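Equipment Diary, Stornard Kitchens
June 30, 2022

The morning was given over to the replacement budget for the dish-handling cell. Mrs Salehi had asked for a single figure that could be placed before the board in September, and I had hoped to supply one by noon. I was unable to do so. The quotation from Erkus covers the arm and its controller but leaves the fingers, the mounting plate and the first year of servicing to be priced separately. Drummond have quoted for everything together, at a higher sum, and will not break it down. I have written to both firms asking that they set out their prices under the same headings.

The question of fingers deserves more attention than it has received. In last year's plan they were entered under sundries, as though they were gloves or cloths. Mr Shehu's view is that they should be treated as a wearing part, with 4 pairs held in the store at all times, and I am inclined to agree. A rim with grease or sauce on it is a different matter from a clean one, and the clean ones were all that Drummond used in their demonstration.
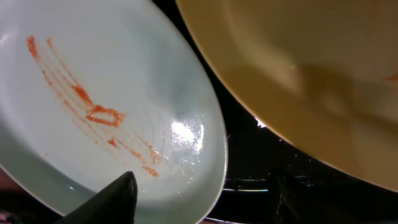 I have therefore proposed that any trial before purchase be carried out on used crockery, taken as it comes from the tables, with no rinsing beforehand. The trial should run to 60 plates for each supplier, of mixed shape and colour, and the results should be signed by a member of our own staff. Miss Zarei has agreed to draw up the sheet. She would like glazed ware recorded separately, and has asked whether the cost of breakages falls to us or to the supplier. I did not know the answer and have added it to the letter.

Mrs Asadi called in the afternoon regarding floor space. The cell as drawn by Erkus stands too near the service door, and moving it would require a new power supply — a cost that appears in neither quotation. She will obtain a price from the electrician. Until that arrives, the line must stay blank in the summary, much as I dislike sending it forward in that state.

Leasing was raised once more. I remain against it for the arm, though 2 years on the cameras may be sensible.

To do: return the signed loan form to Drummond; ask Mrs Salehi whether training is to be charged to our budget or to hers; find the delivery note for the spare cable.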